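Home | News | Products | Media | Contact

16th December
By Malou Zoëga, Stender media office

Stender questions "no-mould" claims for bathroom paint

Home maintenance firm Stender is urging homeowners to read the fine print before paying extra for paint sold as a cure for mould.

The company put 4 so-called anti-mould paints on bathroom ceilings in Rundotcombe and left them for 6 months. All of them grew mould wherever the exhaust fan was weak or missing. The dearest tin did no better than the cheapest.

"A coating can slow growth on its own surface," said technical manager Arūnas Jaunzems. "It can't move steam out of a room, and we'd like to see the evidence from anyone who says it can."
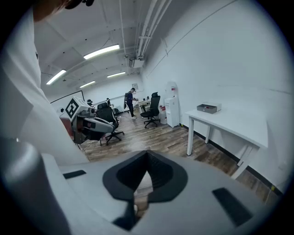 White fabric and a black rubber pad with a V-shaped notch.

Stender also looked at over 100 product labels. Many promised "lasting protection" without saying how long, or in what humidity. The firm accepts that its own trial was small and says the results shouldn't be stretched to every house.

Kolbrún Nørgaard, who runs Stender's repair crews, is doubtful about scented mould sprays too. "People wipe, spray and repaint, and the colour comes back grey by winter. Check that the fan vents outside and not into the roof space. Then talk to me about paint."

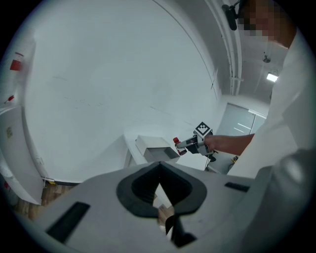 A white lab coat, worn by a person leaning slightly forward.

Stender sells none of the paints tested. The full notes are available on request.

Media contact: Lucimara Trindade, Stender | © Stender | Back to top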